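Last change to this page: July. I added the part about vinegar and corrected the water amounts.

# Small things in the house: how to sort, wash and store them

In our home there are many small things. Screws, buttons, building bricks, beads, clothes pins, batteries. For years I kept them in jars and cookie tins, and every time I needed one piece I poured out everything on the kitchen floor. My neighbor Gergely Dobos, who repaired sewing machines for most of his life, showed me a better way, and I have changed it a little for a family with children.

## Use a flat tray, not a deep box

A deep box is good for storage but bad for searching. The small pieces always go to the bottom. When you search or sort, put the things in a low tray with a rim and spread them until they lie in one layer. Put the tray on a light-colored table if you have one, and turn on a lamp from the side. A side lamp makes small shadows, and the eye finds the pieces faster.

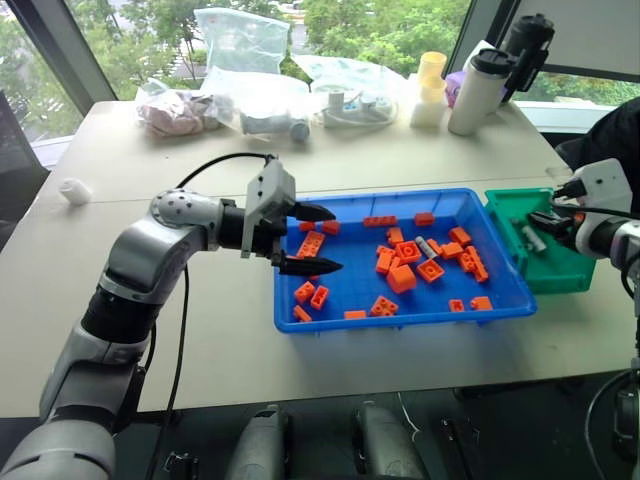
**How full should a sorting tray be?**

Fill it only so much that you can still see the bottom between the pieces. If you can't see the bottom, take out two handfuls and do them later.

I sort in the evening, after eight, when the table is free. I don't try to finish everything. Four kinds of things in one evening is enough for me, and the rest waits in a bag with a paper note inside. Write the note before you close the bag! I have opened many bags to learn what is in them.

## First by kind, then by size

Many people begin with color because it looks nice. For toys this is fine, but for the workshop it is a waste of time. My order is:

1. Take out the garbage first: dust, bent nails, broken plastic, dried glue.
2. Divide by kind (screws, washers, hooks, plugs).
3. Divide each kind by size, but only if you have a lot of it.
4. Put the pieces that you don't recognize in one small cup.

The small cup is important. Keep it until next summer. If you didn't need anything from it, you may throw it out or give it to someone who likes such things. In my cup I once found the foot of our washing machine, which had been standing on a folded newspaper all winter.

Screws are the most work. I lay one screw of each size on a strip of tape and write the length beside it. The strip stays on the inside of the cupboard door, and I compare new ones with it. It is not very exact, but for house repairs you don't need exact.

## Washing plastic pieces

Plastic toys and plastic parts from the kitchen become sticky after some time, mostly from hands and from cooking steam. Wash them like this:

- Put the pieces in a mesh laundry bag and close it.
- Use warm water, never boiling. You should be able to hold your hand in it without pain.
- Add a small spoon of dish soap for seven liters of water.
- Move the bag gently for a few minutes, then let it rest for half an hour.
- Rinse two times with cold water.

For white marks from hard water, add half a cup of vinegar to the first rinse. Don't put vinegar on metal parts. I did it with the hinges from the bathroom cabinet and they had brown spots by the next morning.

Drying takes longer than you think, especially with hollow pieces. Spread them on a towel and turn them once. If you close them in a box with water inside, they will smell, and then you must wash everything again. In winter I leave the towel on a chair near the radiator over the whole Sunday, but not on the radiator itself, where the thin plastic can change its shape.

## Two containers next to each other

When you move things from one place to another, put the containers so that they touch. It sounds like nothing, but fewer pieces fall on the floor, and your hand makes a shorter way. Two different colors also help, because after a telephone call you still know which one is which. 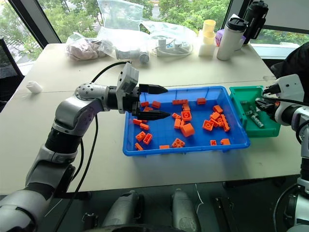

*Blue bin with orange blocks, smaller green bin directly beside it.*

I bought my own bins at Szabó, the hardware store near the bus station. They are the simple ones without a lid. Bins with a lid are better for the garage and for the cellar, where there are spiders and dust, but in the kitchen I never put the lid back, and then the lid is one more thing to store. The Flindari boxes with the click closing are good but expensive – 1,300 for a set of four in our shop – and the click breaks if a child sits on it.

Before you buy, measure the shelf. Measure the depth also, not only the width. And measure at the front edge and at the back, in old houses this is not the same number.

## Labels

Paper labels under clear tape last for years in a dry room. In a damp room the tape becomes yellow and the corners lift. There I use a wax pencil directly on the plastic. It goes away with cooking oil on a cloth when I want to change the name.

Write what is inside with the word that your family uses. My wife's brother Tamás Orbán has beautiful printed labels on all his boxes, and his sons can't find anything, because the box says "fasteners" and they are looking for nails. For small children who can't read, tape one piece of the content on the outside of the box.

Put the label on the short side, the one that looks at you when the box is on the shelf. If the box can be turned, put a label on both short sides.

## Very small pieces

For beads, small screws and watch batteries, fingers are not always the best tool. I have a pair of flat tweezers from the pharmacy. The ones with a pointed end scratch soft plastic and they jump off round things. Press only as much as needed. If you press hard, the piece flies away, and you will find it with your bare foot.

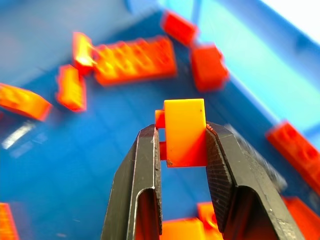
If your tweezers are too smooth, glue a very thin piece of rubber on the inner sides. A strip from an old bicycle tube works well. I use Vositz contact glue, a thin layer on both parts, then wait until it is not wet to the finger and press together. Leave it until the next day. Cut the extra rubber with a sharp knife, away from your hand.

For steel pieces a magnet in a plastic bag is very comfortable. Hold the magnet through the bag, collect the screws, then turn the bag inside out over the box and pull the magnet away. The screws fall down and the magnet stays clean. Keep the magnet far from bank cards.

Button batteries I store separately, high up and in a closed box, each one with tape over both sides. A child can swallow them and this is very dangerous. Old ones go to the collection point, not in the kitchen garbage.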